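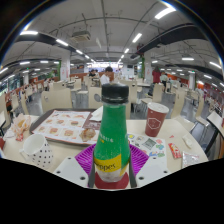
A green Schweppes bottle on its dark red coaster.

How to Write Your First Letter to a Sponsored Child

So your sponsorship packet has come, you have read it twice, and now the paper in front of you is still blank. Please don't worry! I have been writing to children through the Plornik program for years, and I still chew my pen over the first line.

What to Have Ready

Keep the child's name and reference number close by, and copy both onto every sheet. Pages do get separated in the mailroom. Plain paper is best, and two sheets is the limit at most programs.

Step 1: Say who you are

Start with your first name, the country you live in and who shares your home (pets count, and they are often the favorite part). Leave out your street address, your email and your last name. The program passes the letters along for you.

Step 2: Tell one small story

Pick something ordinary - the first snow in March, a cake that sank, the bus that never came. Short sentences are kind to the translator, who may have 54 letters waiting in the same bag. Go easy on jokes that depend on a play on words.

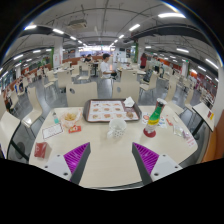

Mug, tray and bottle on a cream-colored table.

Step 3: Ask two questions

Two is plenty for a younger child. "What games do you play?" and "What do you like to eat?" nearly always bring an answer. I would hold off on questions about parents or how the child came into care. If they want to tell you, they will, in their own time.

Step 4: Skip the promises

It is so tempting to write "I hope to visit you soon" when you are feeling fond of someone, but a child of 7 may wait by the gate for you. The same goes for gifts and money. Talk to the office first if you would like to send something extra.

Step 5: Mail it and be patient

Send the letter to the program office, never straight to the children's home. Replies can take a few months, more in the rainy season. Bohumila Šťastný, who sorts the mail for our group, suggests keeping a copy of what you wrote, so you can pick up the thread when the answer comes.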